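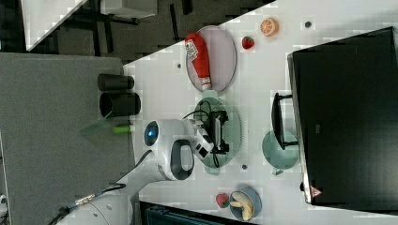 Gallery / Table and Dishes

These pictures are from our shared room at Thongsuk, where we keep one long white table for everything. I wanted to make a small page about the dishes, because Kulap Tanasarn and I spent a lot of time choosing them, and my friends at home often ask me how the table looks now.

The pale oval plate with the thin grey rim is my favorite. Today it has the red ketchup bottle on it. The strawberry and the orange slice are beside it, directly on the table, and the banana has the blue-grey bowl for itself. We bought the bowl and the plates from Darnau, a small shop with 9 colors of everything. The green ones took 15 days to arrive and Kulap had already stopped believing in them.

The black cups are from another set. They were 4 in the beginning, but Panya Srisuk took two to his office in January and I did not see them again. If you read this, Panya — please bring them back.

Picture added Oct 9, 2020.

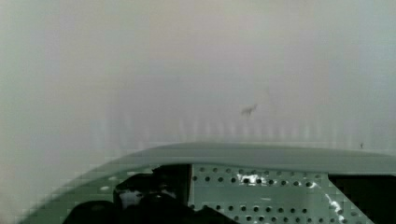

Color was the subject we discussed the longest. Pornthip Boonchu wanted everything white, and I wanted green, but a soft one that does not make the eyes tired. Most greens in the Fendico catalog are too strong for me, they look like a sports shirt. The pale mint here, with a little grey in it, is much closer to what I mean, and the rows of small dark holes look very nice against it. I would be happy with a fruit tray in the same color and with the same kind of holes. Pornthip says she could live with this green also, so maybe we have an agreement.

For the next page I will try to show the shelf with the glasses. Thitima Somboon is still washing them, and she does not like to be hurried.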